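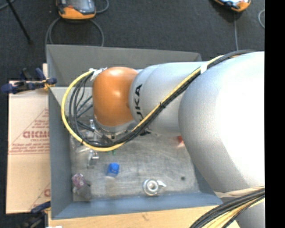
Storage check: dried herbs and tinctures, Grullell shop

Done 2026-10-14 by me (Esi), with Dela Alhassan reading out the batch numbers. My comments are under each line, sorry about the length of one or two!

1. Dried herb jars sealed and labelled
Mostly fine. The nettle and the lemon balm both had lids that didn't quite bite, so I've swapped them. Please don't force the old ones back on, I've put them in the recycling.

2. Tinctures kept out of direct light
Pass. I did move the valerian along a bit – the afternoon sun gets right to the end of that shelf and the label had started to fade.

3. Use-by dates
Seven bottles of elderberry are out of date, all from the June delivery. They're boxed up under the counter with a note on. Batch 232 is the one to look for if you have any at Dondbridge. Batch 242 is fine and can stay on sale.

4. Allergen and pregnancy warnings on loose teas
Fail, I'm afraid. The raspberry leaf had no warning card at all and the chamomile card doesn't mention daisy allergies. Ekua Aidoo is printing new ones. Until they turn up, raspberry leaf stays behind the till and we ask before we sell it.

5. St John's wort: staff know to ask about other medicines
Asked everybody on shift. Good answers all round, and Guoqing remembered the contraceptive pill without any prompting (lovely!). If a customer isn't sure, send them to their pharmacist first.

6. Scales clean and reading true
The small one is fine. The big one from Vutby read 99 g with the 100 g weight on it, twice, so it's off the counter till it's been looked at.

7. Damp, mice, moths
No droppings and no damp. One moth in the trap by the back door, so I've put a fresh trap down and want the rosehips sieved before anyone opens that sack.

8. Essential oils locked away
Pass. Key is on the hook inside the office, same as before.

Still to do: warning cards (Ekua), big scale (Nana Quartey), rosehips (me). I'll look at lines 3, 4 and 6 again when I'm next over from Herrera.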